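Kids' Dishes, Clear Trays and Other Things You Ask Me About

I get a lot of the same emails about how I store the plastic kid dishes, so I finally put my answers in one spot. I'm Wanda, I run a small in-home daycare and I have strong feelings about bowls.

Why don't you just stack everything in the cupboard?
I did, for years! Then one little guy pulled out the bottom plate and the whole pile came down at snack time. Now each group of dishes lives in a clear tray that slides in and out like a drawer. I pull the tray, set it on the table and I'm done.

Why clear trays?
So I can see what's in them from the side when they're up on the shelf. I had pretty blue bins before and I was forever opening the wrong one. Mine are Jolley trays, the long shallow kind, 9 inches across. Measure your shelf first, and measure the door opening too, since my hinges stick out more than I figured.

What order do you put things in?
Bowls first, at the far end. Small ones go inside bigger ones if they'll nest without sticking (give them a wiggle – if you have to tug, they're too tight). Cups next. Spoons go in last, down whatever gap is left along the side. I lay everything out on the table before I start, because I'm hopeless at doing it straight from the drying rack.
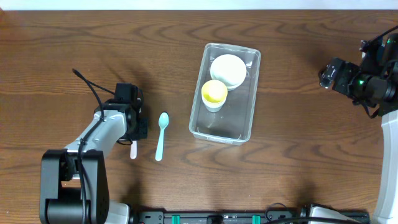
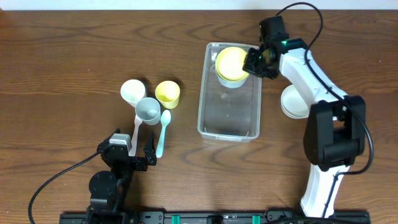 Do you keep the colors together?
Nope. I tried giving each kid a color and it was a disaster, everybody wanted yellow. Mixed pastels all the way now, and whoever gets yellow gets yellow.

Where do plates go?
Flat on the shelf next to the tray. They eat up too much room otherwise, and they never sit level with cups around them.

Can the dishes be damp when you put them away?
Please don't! Nested bowls hold water and you'll get that funny smell by morning. I let mine air dry on a towel through nap time, and if I'm in a hurry I go over the insides with a paper towel.

How many kids does one tray cover?
I plan on one tray for a small table. I have up to 12 kids here on a busy day, so there are several trays on the go, and I put a strip of masking tape on the short end with the table name on it.

How do you clean the trays?
Warm soapy water and a soft cloth. I used a scrubby on my first one and it went cloudy – still works fine, it holds crayons now.

My spoons keep sliding around. Help?
A folded washcloth underneath does it for me. Bernadette Achterberg wrote in to say she uses a bit of shelf liner, which sounds smarter, and I'm going to try it once I find the roll I bought in May.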